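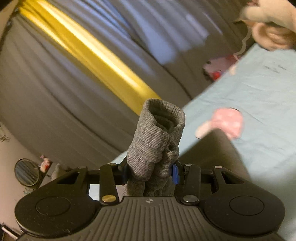 Halvorsen hand gripper, two months in: worth the budget line?

Posted September 26, 2020

Quick one, typing this between other stuff so forgive the mess. A few people asked what we ended up buying for the household-objects work and whether I'd spend the money again. Short answer yes, with gripes.

What we needed: a hand-held gripper with a camera on it, something a person can carry around a real bedroom and pick up real things with. Socks, mostly. Laundry is our whole first phase. Soft stuff that folds over on itself and never looks the same twice. The arm comes later (if the money comes later).

What we looked at

Halvorsen. $598 per unit, camera mount included, camera not.
Geltberg. $496, lighter, no mount at all. You make your own.
Renting from Jondholm. Fine for a week. For a whole season the math gets ugly fast.

Went with two Halvorsens. Bhavana Rai does our purchasing and she pushed for a pair from day one, I wanted one and a spare parts kit. She was right. One was out with a sticky pivot for nine days in August and we'd have had people sitting on their hands.

The good

Grip on fabric is really good. A rolled-up knit sock stands upright in the jaws, cuff up, and you can wave it around without thinking about it. We tried the Geltberg demo unit on the same kind of thing and had to squeeze way harder. By lunch my thumb was done.

Linkage is simple. Flat arms, pins, you can see what everything does. I had ours apart and back together in under an hour with the hex keys from the box.

Body is wide and has ribs across the top. Thought that was just looks, but it helps when you put it down and pick it up forty times a session.

The not so good

Wide body also means wide body. It eats a lot of the camera's view, the whole bottom of the picture is gripper. You get used to it. If your budget has room for a taller mount, put it in now. We didn't and had to go back and ask, which was no fun.

Motion blur. Not really the gripper's fault but plan for it. Bedrooms have bad light, a lamp and whatever gets past the curtains, and anybody moving at normal speed smears the background. Hands too. We added two cheap LED panels and slowed people down a little. Should of been on the first order.

Weight. Okay for twenty minutes, then your wrist knows. Build breaks into the schedule, and pay people for the breaks, obviously.

Manual is bad. Four pages, one of them is the warranty.

Stuff I forgot to budget

Replacement finger pieces. A set is $271 from Gendton, and no the Geltberg ones don't fit, I tried. Ours are still ok but I'd want a set on the shelf before winter.
Memory cards. More than you think. Then more.
A padded case. The box it ships in is cardboard and fell apart the second week.
Somebody's time to sort the recordings. This is the big one. The hardware was the cheap part of this project by a mile and I had it backwards in the first spreadsheet.
Socks. Kidding, sort of. We did buy a few packs because everybody's own were black and the camera hates black.

Shipping was slow, by the way. Quoted two weeks, took almost four. If you need units for October, order yesterday. Support did answer my emails, same day both times, and sent new pins free when the pivot went sticky. Points for that.

Would I buy the Geltberg instead?

If you're only doing boxes and cups and have someone who likes making brackets, maybe. You save about a hundred bucks a unit and spend some of it on the mount. For cloth, no. The Halvorsen holds on and the other one wants to let go.

And rent first if you can. One week, your own rooms, your own junk on the bed. The stuff that bugged us we would of caught by day three, and Jondholm took part of the rental off when a friend's lab bought through them. Ask, they don't advertise it.

Rating: 4 out of 5. Lost a point for the manual and the weight. Might knock off a half if the second one gets sticky too.

Will update after we've done towels. Comments are open, I'm slow to answer this week.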